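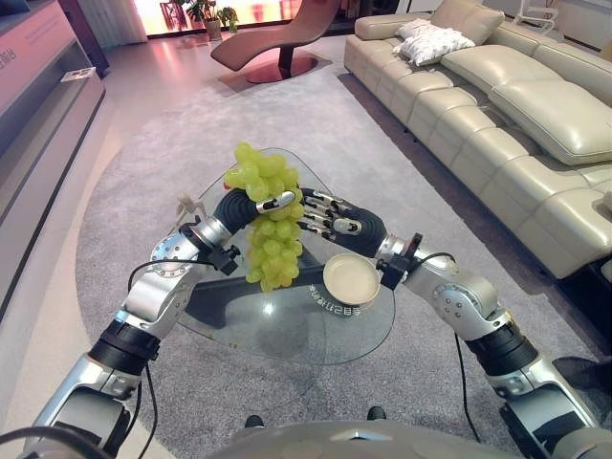

Vol. 12, Issue 4, p. 44

Figure 3. The Karppinen unit at the coffee table, both hands on a bunch of grapes. The wrist modules and their cables are discussed in Section 4.2.

4. Keeping the Machine in Working Order

4.1 Daily setup

Papers on two-armed machines tend to say a great deal about what the arms learned and very little about who tightened them. We would like to correct the balance slightly. Over the course of the Vercombe study, the Karppinen unit spent more hours being checked, wiped, re-zeroed and argued over than it spent handling fruit, and most of what we now know about it comes from those hours.

The morning routine began at 8:00 and took 40 minutes when it went well. Power came on with both arms hanging, and each joint was moved slowly through its range by the setup program while one person stood at the stop button and another listened. Listening is not a method we can defend in print, but the left elbow announced its first bearing fault as a faint tick well before the current log showed anything, and after that we stopped apologizing for it. The arms were then sent to the home pose and compared with a printed card taped inside the tool cabinet. If a fingertip missed its mark on the card, the zero was reset for that arm only. Early on we reset both arms together for the sake of tidiness, and so managed to spoil a good arm every time we fixed a bad one.

The hands came last. Each finger was closed and opened on a foam block, and then on the day's object. Grapes (Figure 3) turned out to be a better test of the hands than the foam. A finger with too much closing force can pass on foam for a week. A bunch of grapes reports the problem at once, on the tabletop.

4.2 Wrists and cables

A small black sensor module is mounted near each wrist, and a thin black cable runs from each wrist down past the arm. The two modules are not the same size. The larger, on the right, sits just behind the hand, where it catches on things. The smaller, on the left, catches on nothing and was for that reason serviced less often than it should have been.

Cable routing took up more of the project than any of us had planned. The maker's manual from Prodholm shows the cable clipped to the arm at every segment, in a drawing where the arm is straight. With the arm bent to reach a low table, the same clips pull the cable tight across the outside of the elbow, and the plug works its way out of the module over a morning. Our first answer was a longer cable with no clips, which cured the plugs and gave the hands something new to grab. The version we kept leaves slack below the wrist and lets the right cable run down to the carpet. Anyone walking past the machine has to step over it. We tried a cable cover for a time, and people tripped on the cover.

Connectors were reseated at the start of each session and again after lunch. Lakshmi Kurian, who did the greater part of this work, also introduced the rule that whoever unplugs a module writes its name and the hour on the log sheet before doing anything else. Unexplained dropouts became much rarer in March, the month the rule began. We had been preparing a short note on electrical interference and have withdrawn it.

4.3 Joint covers and screws

The elbow disks are held by small screws that back out under repeated light motion. They do this slowly and without any effect on the arm's performance until a disk begins to rattle, by which time one screw is usually on the floor. A light-gray carpet is kinder to a falling screw than tile would be, in that it does not bounce, and crueler in every other respect. We keep a magnet on a stick. All disk screws were checked by hand once a week with a short driver; a powered driver stripped two of the heads on its first outing and has been returned to the people who lent it.

The ribbed joint rings need less attention. They collect lint, and whatever fruit has been in use, in the grooves. A dry brush is enough for lint. Juice calls for a damp cloth, with the power off, and it calls for it the same day.

4.4 Checks specific to the glass table

The table has a clear glass top, and the machine was brought to it as it stood. Glass gave us two maintenance problems. The first was that fingerprints, ours and the machine's, changed the depth readings enough to shift a planned reach, so the top was cleaned before each session and the cleaner was allowed to dry fully. The second was height. The floor plates under the base settle into the carpet overnight, and a base that has settled unevenly brings one hand to the glass before the other. Table height was therefore measured from each shoulder every morning, against the figure from the day before. A difference of around 4 mm between sides was enough to make us lift the base and start again.

The Cuvbridge group, working with the same model on a bare floor, saw no settling at all, and were polite about ours.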